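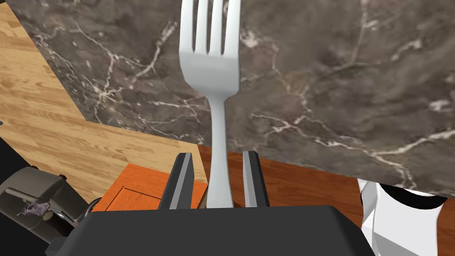
4.2 Thin-handled cutlery in the Winlow simulator

Figure 6. Fork task in Winlow. The handle sits between the two fingers, with a gap left on either side.

I'll admit I went into this part of the review expecting to be bored. Forks! But cutlery is where I've seen the most trouble with grasping kits, and the Bellitz package (the Winlow simulator plus its set of ready-made kitchen tasks) puts a fork task right near the front of its menu, so that's where I spent most of March.

Figure 6 is a render from the wrist view. What I like is how busy the backgrounds are. You get a pale fork against dark brown marble with white veins all through it, and there's wood in a few different shades besides. My older setup, Lungu, gave me a flat gray table every single time, and a policy trained there fell apart the moment I showed it a patterned surface. I ran 1000 episodes of the fork task with Winlow's surface shuffling switched on and another 1000 with it off, same seeds, same starting poses. With shuffling on, the held-out success rate came to 80 percent. I didn't get anywhere near that with it off, and the full numbers are in Table 3.

The wrist view has a catch, though. Look at the tines in Figure 6: they run right out of the top of the image. If your method needs the tips (mine does, for the placing step), you'll want the second camera as well, and Bellitz sells that view as part of a separate add-on called Isness. I think it belongs in the base kit, and I told them so in my feedback form.

Contact is the other thing I kept poking at. The handle narrows to a thin neck below the head and then widens again toward the fingers, so grip height matters a lot. I logged 2313 closing motions and went back through 100 of the failures by hand. Most were grasps that landed too high, up on the neck, and the fork then rotated during the lift. Lowering the target height in the task file fixed a good share of these, and it took me around ten minutes, most of it spent finding the right line. The manual covers that setting only in an appendix.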